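Garner teddy bears, talk notes (Bożena)

Start w/ the ear buttons. Pass the small bear round, NOT the mohair one.

- Garner, Sumdale works. Mohair plush, glass eyes, growler in tummy
- mould no. 208 = bisque faced bear, scarce. 267 is the later one, painted eyes. People mix them up constantly
- paper label on left foot, usualy gone

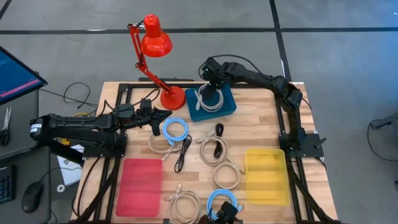

- Marciniak copies. Stitched nose, 8 strands, no label ever. Lucyna has the catalogue, ask her to hold up the August page
- prices?? skip if runing late

Questions, then tea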